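Can a Machine Tidy the Living Room Yet? Tarthorpe Wants to Find Out

28 August 2023

Anyone who has ever cleared up after a houseful of visitors knows the job is mostly small stuff: wrappers to throw out, snacks to put back, cushions to plump, a box somebody left on the table. The people at Kondden, a small automation firm in Tarthorpe, have spent the summer asking how much of it a machine could take off our hands, and their answer, given very cheerfully over tea last week, is "some of it, slowly."

Rakiya Isah, who runs the household side of the company, has kept a tally of 2,463 tries at everyday chores since the work began. Folding towels went better than she had feared. Sorting a snack tray went worse (a good deal worse, she admits, laughing), and it has become the chore everyone in the office asks her about.
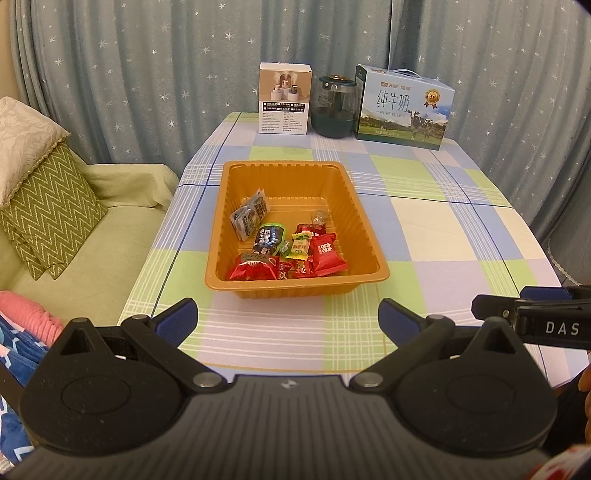 2 min read

A tray with a silver-grey packet leaning on one side, a dark cup with a bright green rim, and a heap of red packets and small wrapped candies is the sort of thing a six-year-old can sort while watching cartoons. For a gripper with two fingertips it is slow going. Packets lie across one another, and clear wrappers are hard for a camera to make out against whatever is underneath them.

"My mother would have that tray done before I'd finished explaining the problem," said Ifeanyi Nnaji, an engineer on the project. He reckons a machine that does it well in one home may still be lost in the next, where the tablecloth is different and the milk is kept somewhere else.

Over at the Ugwu grocery in Irndale, where Kondden has been trying its shelf-stocking arm, the news is a little sunnier. Boxes of one size, in one place, suit a machine nicely, and the arm has been filling the lower shelves for 60 minutes each morning before the doors open. Lawal Mohammed, the store manager, likes it well enough but still sends a person along behind it to turn the labels to the front and pick up whatever has been dropped.

The company plans to hold an open afternoon in October, with 111 places, at which visitors can bring a chore from home and see how the machines get on with it. Isah asks that nobody bring fitted sheets.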